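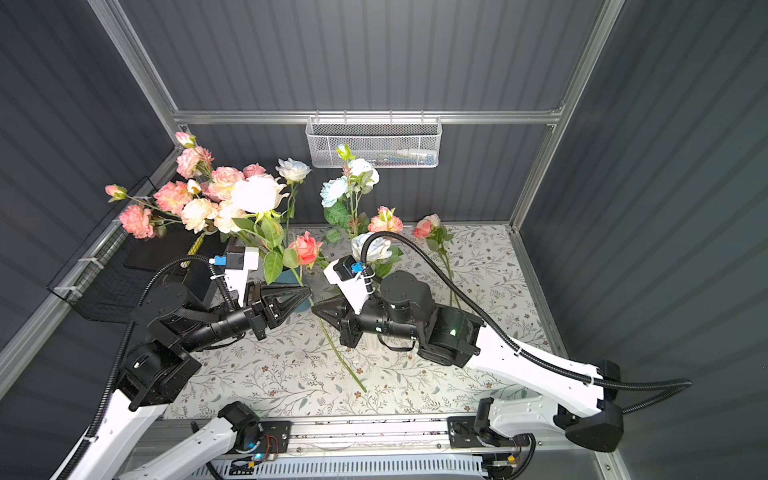

Can you tell how old a tree is from the width of its trunk?

Only loosely, and often badly. Trunk width records how well a tree has eaten as much as how long it has lived, and the two are easy to confuse.

Chapter 9
Size, Age and the Trouble with Big Trees

Visitors to old forests like a number. Signboards supply one, and it tends to be large and suspiciously round. This chapter asks where such numbers come from and how much weight they can bear.

The usual field method is simple enough. Measure the girth at breast height, divide by pi to get the diameter, and multiply by a growth factor taken from a table for the species. The arithmetic is sound. The growth factor is where the mischief begins. Most tables were compiled from open-grown trees in parks and along streets, with full light and little competition. Apply the same factor to a shaded fir that spent its first decades under a closed canopy and you will make it far younger than it is.

Consider two Douglas-firs from the Bashir plots, cored in June by Femi Nnaji. The first stood on a deep, moist terrace beside a creek. The second grew on a rocky shoulder above it, a short walk away, and had a noticeably thinner trunk. The growth-factor method ranked the creek tree as the elder. The cores said otherwise: the thinner tree had 131 rings at coring height and its stout neighbour had fewer. A student relying on the tape alone would have had the order backwards.

Ring counts deserve some suspicion too. A core taken at breast height leaves out the years the seedling needed to reach that height, and in deep shade this can be a long time. Borers miss the pith. In very dry years a tree may lay down no ring on part of its stem, while a mid-season check in growth can produce a false ring that looks convincing under a hand lens. Centre rot, common in old hemlock and redcedar, removes the earliest evidence altogether. Uchenna Jibrin's re-reading of the Tikamance cores found 13 that had been assigned an age despite having no sound centre — the missing portion had been filled in by extrapolation, and the published table did not mention it.

None of this makes the work worthless. It does mean that an age should be reported with its method, its coring height and its likely error, and that a figure lacking all of these should be treated as hearsay.

Section 9.1 deals with girth and its corrections. Section 9.2 turns to increment cores and cross-dating, beginning with the care of the borer.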